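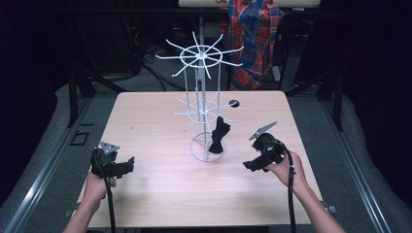 Photo: Unit 8

Unit 8 - Small accessories on wire display towers

A tower of this type carries stock on two tiers. The lower tier fans out from a small hoop halfway up the uprights. The upper tier has longer arms with the tips bent slightly upward. Bow ties go on the lower tier, draped over one arm with both wings hanging down.

8.1 Work surface

Clear the tabletop before the rack is dressed. Pale wood grain hides beige thread and lint, so check it from a low angle.

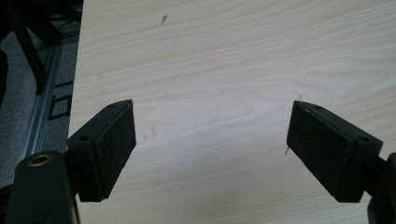

Fig. 8.2. Tabletop grain, with small dark marks on the surface.

Marks in the surface are left alone. Loose matter is wiped off along the grain - a dry cloth is enough. Light also matters: a board can look gray in one part and cream in another, and black fabric should be judged in the brighter part.
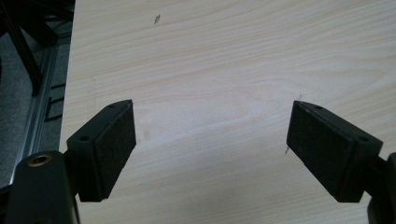 8.2 Exercise

Dress the lower tier of a Marka or Giltley tower, one tie per arm. Wings must clear the base ring. Turn the tower once by hand and correct any tie that shifts. Time allowed: 41 minutes.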